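28th February – sim session, door task

Ran the bedroom scene again with Costel and Gintarė for the Barasa project. Door is the dark paneled one with the small silver handle. Right arm does the grasp, left arm stays out of it with the gripper up and empty. Started from seed 436, camera tilt left as it was.

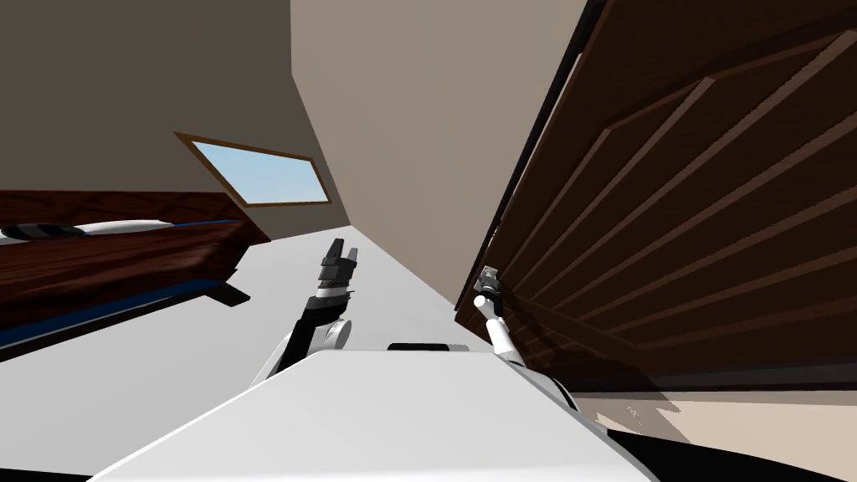 ### Holder and spool

Same room, other half of the assignment. Spool lies on its side in the gray holder, wide flange toward the back panel. Gaps to the side walls are narrow, so I want the collision meshes checked before we tune anything. The low-poly facets on the spool are fine for now.

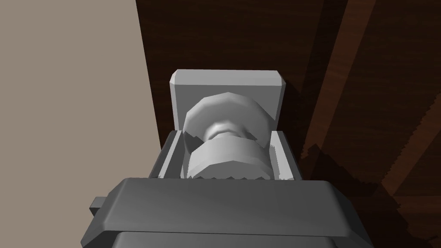 ### To do

- Gintarė: collision margins on the holder walls
- Costel: shadow resolution, edges on the wood are jagged
- Me: write up seed 436 for Ojārs – he wants it before the April demo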